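Hundero Build Moves Into the Spare Bedroom

May 4, 2020

A quick update for everyone who has been asking what happened to Hundero now that the Groltley shared workshop is shut. It came home with me! I made 2 trips across town, one for the robot and one for the cables and the tools, and the spare bedroom is now the Pemley branch of the project. The bed stayed in, so floor space is tight and I do a lot of stepping over things.

For anyone new, Hundero is the walking humanoid a few of us have been working on since last September. Back at the workshop we mostly worked on getting it to stand and turn around. At home I've switched to hands and arms, and the job I picked is shopping – hold a basket, walk up to a shelf, pick something off it and drop it in. I've done 19 runs so far and kept notes on all of them, including the ones that ended with me diving for the basket.

The arm code is a rewrite we're calling Mabuza. It plans both arms together, and that matters a lot once one hand has a basket swinging from it. The old version treated the basket hand as if it weren't there, and the whole robot would lean. Mabuza still takes up to 27 seconds to settle on a reach, so don't picture anything quick. I've made plenty of coffee waiting on it.

The cables are my biggest headache right now. Power and data both run over them, and every turn has to be planned so the feet stay clear of the long one.

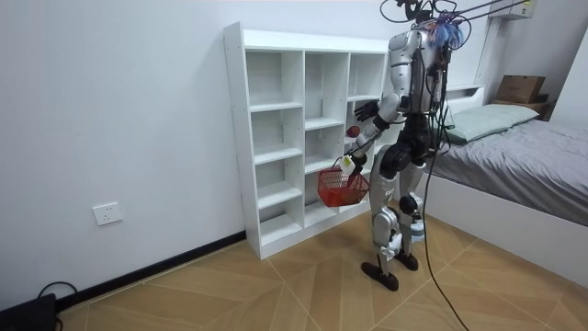
I'm also fussing with how far from the shelf it should stop. Too close and the elbow has no room to bend, too far and it wants to tip onto its front foot. I've put tape marks on my list for this week, and after that I want to try fruit on the lower levels, where it has to crouch a bit.

We've put 3000 dollars into the build as a group, and the next chunk goes to spare finger joints. If you have a Groltley key and left a torque wrench in my toolbox, it's here and it's fine – message me and I'll leave it on the porch.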